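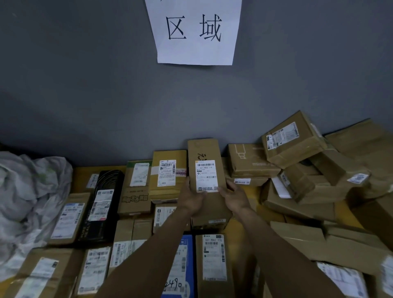 ok thread on demo rules for teaching robots by hand. been promising this since the Kustberg job. typing on a train so sorry in advance

1/ write the rule BEFORE you record. sounds dumb. we did 867 episodes at Kustberg with "handle parcel normally" as the whole instruction. normally according to who

2/ both hands on the sides of the box unless the sheet says otherwise. no hooking a finger under the tape. no dragging by the label. the robot will learn the lazy grab way faster than the good one

3/ label face. pick one, facing you or facing up, and stick to it for the whole batch. mixed is fine IF you log it as mixed. Hukley didn't log it and lost 401 episodes in review. painful

4/ piles are allowed to be messy. please stop tidying them. real docks are not tidy. the rule is about your hands, the pile can do what it wants

5/ soft stuff needs its own sheet. do not copy the box rules over and swap the word. I have seen this done. at a place that should know better
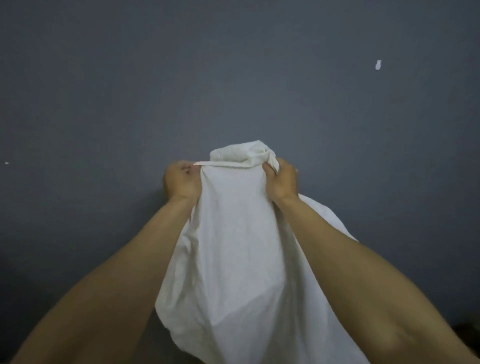

6/ for cloth: say where the grip starts (hem? corner?), how far apart the hands go, and what counts as done. "spread" is not a done state. "top edge straight between both hands, held 2 seconds" is

7/ regrips are fine, leave them in. don't restart becuase you fumbled. a clean recovery is worth more to me than another perfect take. mark it and move on

8/ sleeves, watches, rings: decide once per project and put it in writing. Bridthorpe says nothing below the elbow, ever. Ochoa says whatever you wear to work. either is ok, switching halfway is not

9/ breaks. 14 minutes on, then stop. tired hands get sloppy and you wont notice, the data will

10/ privacy. parcels have names and addresses on them. blur before anything leaves the building, not after upload. if your review tool can't do that, get a different tool. not kidding on this one

11/ one person signs off the rule sheet and that person has to record a few episodes themselves. half our bad rules died the minute the author had to follow them

someone asked about safety standards for the actual arm. separate thing, separate thread. this is only the human side, before any robot moves

also yes I'll share the cloth sheet, need to strip the client bits out first. probably March

oh and version the sheet!! put the version in every episode log. forgot that, should of been number 1

my stop, back later for replies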